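Hultell Work Table
Equipment Reviews, Sistbridge Public Library
Posted Apr 25, 2018
Rating: 4 out of 5

The Library purchased two Hultell tables in February for the shared study rooms, at a total cost of $2,667 with delivery. They replace the folding tables supplied by Lasanon.

Assembly requires two people and one hex key, which is included. The printed instructions omit the step for the rear crossbar; staff should fit it before the legs are tightened. The maker states a load limit of 300 pounds. No sway was noted in daily use, although one leveling foot worked free and had to be refitted.

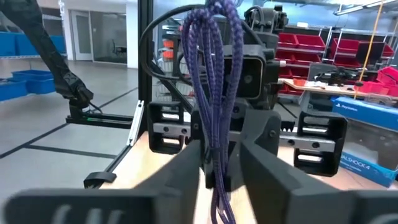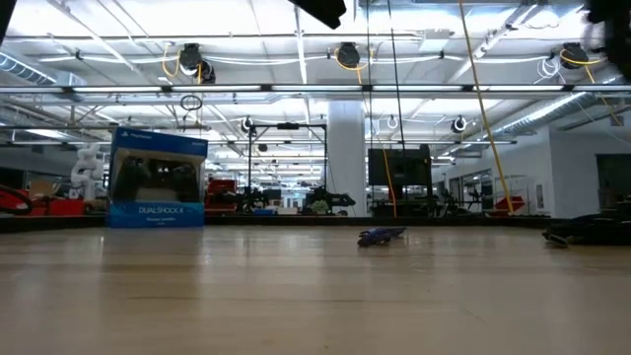
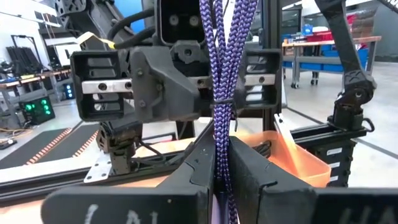
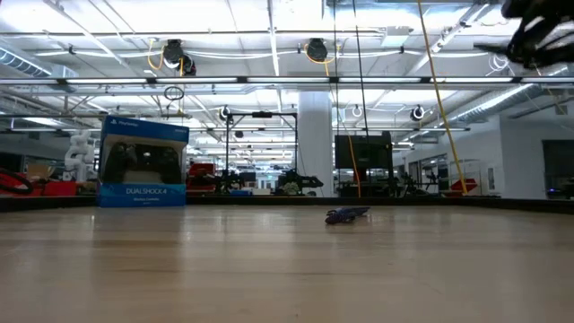 Second and fourth pictures: light wooden tabletop, with a DualShock 4 box standing on it. First and third: purple braided bundle.

Cleaning is simple. Ink marks came off with mild soap, but a hot cup left a ring that remains. Coasters are now provided.

The Saxena table costs $200 less and has a thinner top. The Hultell is recommended for rooms in daily use. Spare feet must be ordered separately, in packs of 5.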